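This site uses cookies to remember your settings. Accept | Manage

Projects > Health Sciences > Student Reports > Day Surgery

Shortening the Discharge Leaflet for Hernia Repair at the Tkachenko Day Surgery Unit, Gustthorpe

Zuzanna Malinowski and Ksawery Nowakowski
Second-year project report

1. Background

The Tkachenko unit performs open and keyhole repair of groin hernias as day cases. Patients go home a few hours after the operation with a printed leaflet, a supply of pain relief and a phone number. The leaflet in use when we began had been extended several times by different authors. It ran to 2848 words, and the advice on wound care appeared in two places with different wording. One section said to leave the dressing on until it came away. The other gave a number of days.

The nursing lead asked for a shorter text that kept the same clinical content. Our project covered the writing and a small reading test. It did not cover the consent form, the drug sheet or anything given out before the operation.

2. Aim

To produce a discharge leaflet of no more than 1000 words, with each instruction stated once, and to compare how well readers found answers in the old and new versions.

3. Method

3.1 Content list

Both authors read the old leaflet separately and copied out every instruction as a single sentence. The two lists were merged. Where they differed, we went back to the leaflet. Conflicting items were passed to the surgical team, who marked one version as correct. The dressing conflict was settled in favor of a fixed number of days, to be written in by hand at discharge according to the dressing used.

Items were sorted under five headings: wound, pain, eating and bowels, activity, and when to call. Background text on what a hernia is was moved out of the leaflet entirely, as patients receive it at the first clinic visit.

3.2 Drafting

Drafts were written in Idska, the shared editor used by our department, and checked with Flodik for sentence length and uncommon words. Flodik flags any sentence over a set length. It also flagged "groin" and "stitches" as uncommon, and we overrode it on both. Passive sentences were changed to direct instructions where the meaning allowed.

3.3 Reading test

There were 16 readers, all adults from evening classes at the college, none with clinical training. Half received the old leaflet and half the new one. Each reader was given a sheet of written queries, such as when a shower is allowed or which symptoms need a same-day call, and marked the line in the leaflet that gave the answer. Sessions were held on Tuesday evenings in March. Readers were told that the leaflet was being tested and that their own knowledge was not.

A response was scored as found, partly found or not found. Partly found meant that the reader had marked a related line that omitted a needed detail. Scoring was done by Malinowski and checked by Nowakowski against the content list.

4. Results

4.1 Length

The final text is 700 words. Most of the reduction came from removing repeats and the background section. No instruction on the agreed content list was dropped.

4.2 Finding answers

Readers with the new leaflet marked the correct line more often on wound care and on when to call. On pain relief there was little difference between the groups. The old leaflet already set its pain advice in a box, and readers of both versions went straight to it.

On activity the new leaflet did worse than we expected. Several readers marked the lifting line when the query was on driving. In the draft tested, both were in one paragraph under the same heading. We separated them afterward and did not retest.

4.3 Activity at home

The old text told patients to avoid "strenuous domestic tasks" and left the term open. Readers took it to mean different things. Some included washing dishes, and one included cooking of any kind. The surgical team agreed that light kitchen work at counter height may be resumed as comfort allows, and that low shelves, heavy pans and full laundry loads should wait until the groin is no longer sore on bending. The new wording names the tasks directly.

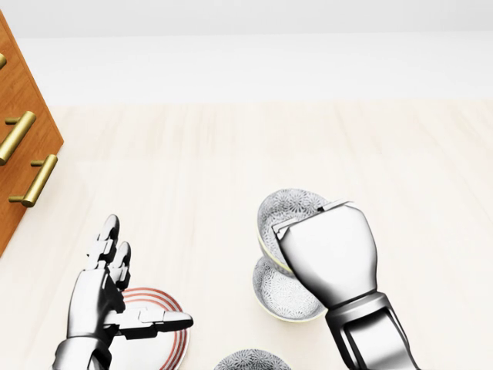
Figure 1. Household items, simulated view from above: round plate, three patterned bowls and the corner of a wooden drawer cabinet.

Walking is advised from the first evening. The leaflet gives no distance. The team preferred "short walks, several times a day," and readers had no trouble with this wording.

4.4 Eating and bowels

Constipation after the operation is common with some pain tablets, and straining puts load on the repair. The old leaflet mentioned fiber and fluids on its last page. The new version places them directly after pain relief. Readers of the new version found this line quickly, although two of them marked the tablet line as well.

5. Limitations

The readers were not patients. They were rested, free of pain and seated in good light. A person reading the same page on the evening after an operation may perform differently. The groups were small and we did no statistical testing. Both authors had worked on the new text and one of them scored the responses, so the scoring was not blind. The leaflet exists only in English, and the unit also treats patients who would need it in other languages.

6. Recommendations

The unit should replace the old leaflet with the revised one once the separated driving and lifting paragraphs have been read by a few patients. The handwritten dressing line should be completed by the discharging nurse and read aloud. The content list should be stored with the leaflet, so that later additions can be checked against it for repeats.

7. Division of work

Malinowski: content list, first draft, scoring. Nowakowski: content list, Flodik checks, reader sessions, score checking. The report was written jointly.

Appendix A (content list) and Appendix B (query sheet) are held by the department office.

Contact | Copyright Student Reports | Back to top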